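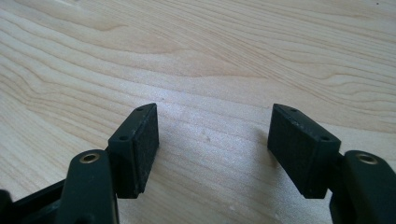
O tampo Ado pode ser usado sem toalha ou base de proteção?
Para escrever, montar peças ou trabalhar ao computador, a superfície usa-se tal como vem. Debaixo de panelas e canecas quentes recomenda-se uma base.

Tampo de mesa Ado, madeira clara
Referência 2167
Fabricante: Jirnwood

O Ado é um tampo em madeira clara, de tom mel pálido, com veio à vista. O desenho do veio varia de peça para peça e não pode ser escolhido na encomenda. O tampo é vendido sem pernas.

Profundidade: 63 cm
Carga máxima distribuída: 50 kg
Pernas compatíveis: série Bang, altura fixa de 58 cm ou regulável
Montagem: parafusos incluídos, chave não incluída

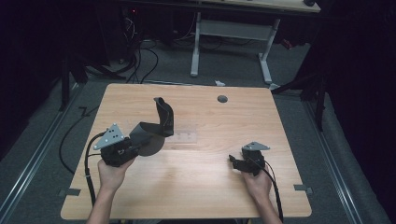
Foto: Jirnwood / oficina de Reltodbridge

O tampo tem um pequeno furo redondo. Quem preferir o tampo sem furo deve indicá-lo nas observações da encomenda; o preço é o mesmo.

Limpeza: pano macio ligeiramente húmido, no sentido do veio, e secar logo a seguir. Não usar esfregões nem produtos com amoníaco. Para mover objetos pesados, levantar em vez de arrastar.

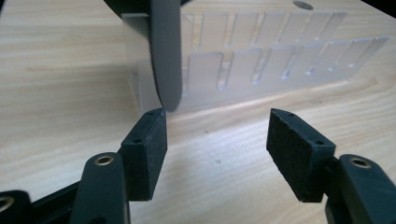 Na opinião de uma cliente, o acabamento liso limpa-se depressa, mas com um candeeiro forte por cima há reflexos, e ela acabou por virar a luz para a parede. Dá quatro estrelas ao tampo e pede uma versão mais funda.

Entregas a partir do armazém de Reltodbridge. O tampo segue deitado, com cantos protegidos. Danos de transporte devem ser comunicados no ato da receção.

Ficha atualizada em 27 de setembro de 2022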